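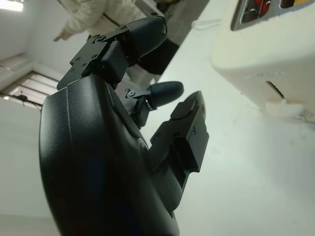

Washing and drying a cream quilted jacket

Print | E-mail

Last updated: May 19, 2023

Text: Saoirse Gilmartin. Checked by Leif Kirkegaard, Skutville Laundry Workshop.

A pale padded jacket usually shows dirt first at the cuffs, the hem, the collar and the pocket edges. The large panels between the stitch lines stay cleaner for longer. The method given on this page treats the marked areas by hand and then washes the whole garment once. It applies to jackets with a synthetic shell and either down or polyester filling. It does not apply to wool, waxed cotton, leather trim or anything whose care label shows a crossed-out wash tub.

What you need

Front-loading washing machine
Liquid detergent without bleach, softener or optical brightener (a down wash if the filling is down)
Soft nail brush or an old toothbrush
White cotton cloths
Measuring jug
Two large towels
Tumble dryer with a low setting, or a flat airer
Clean tennis balls, for down in the dryer

Before washing

1. Read the care label. If it disagrees with this page, follow the label.

2. Empty the pockets, including the inner one, and turn them out. Brush lint from the corners.

3. Remove the hood and any detachable trim. Fur or imitation fur is cleaned separately.

4. Check the seams for loose stitching and small feathers working through. Close any hole before the jacket goes into water. A split of a few millimetres in a quilted channel can empty a good part of that channel during the spin.

5. Test the detergent on the inside of the hem. Apply one drop, wait ten minutes, rinse and blot with a white cloth. Stop if any colour comes off.

Treating cuffs, collar and hem

6. Mix 100 ml of lukewarm water with one teaspoon of detergent.

7. Lay the cuff flat on a towel. Dampen the marked area and work the solution in with the brush, moving along the stitch line. Brushing across it roughens the thread, and roughened thread holds dirt.

8. Leave for fifteen minutes. Blot with a damp white cloth and repeat once if the mark is still there.

9. Make-up on the collar responds better to undiluted detergent, applied with a fingertip and left for five minutes. Denim dye at the hem is more stubborn – expect it to fade over two or three washes. Do not use chlorine bleach on it. Bleach turns many cream fabrics yellow.

Washing

10. Close the main zip and all press studs. Loosen drawcords. Turn the jacket inside out.

11. Wash it alone. Dark clothing in the same load will grey a cream shell, even clothing that has been washed many times before.

12. Clean the detergent drawer first. Old softener residue coats down and leaves faint patches on pale fabric.

13. Select a delicate or synthetics programme at 30 °C. Use half the normal dose of detergent.

14. Add one extra rinse, or two for down.

15. Set the spin to 1,000 rpm or lower. For down, start at 600 rpm and repeat the spin if the jacket is still heavy.

16. Lift the jacket out with both arms under it. Hanging it by the shoulders while it is full of water strains the inner baffles.

Drying

17. Roll the jacket in a towel and press. Do not wring.

18. Tumble dry on low. Put two or three tennis balls in with a down jacket. Stop every thirty minutes, take the jacket out and break up lumps between finger and thumb, channel by channel.

19. Without a dryer, lay the jacket on a flat airer in a warm room with a window open. Turn it every few hours. Keep it out of direct sun, which can yellow some finishes; tilting the blinds is enough.

20. Allow longer than seems necessary. The shell dries well before the filling. Squeeze the thickest part of the back panel: if it feels cool or clumps, it is still damp inside.

Faults

Rings on the shell after drying: detergent residue. Rinse the whole jacket again without detergent. Wetting only the ring moves it outwards.

Flat channels: filling still damp or clumped. Return to step 18.

Sour smell: the filling dried too slowly. Wash again and dry by machine if the label allows.

Water soaks in where it used to bead: the repellent finish has worn. Use a wash-in or spray-on product on the clean, damp shell and follow the maker's heat instructions.

Storage

Hang the jacket on a broad hanger in a cotton bag. For summer storage it can be folded loosely in a box, but not vacuum packed. A jacket put away in spring should be aired for a day in August, with the zip open, and checked for moth in any wool parts of the lining or collar.

Print | E-mail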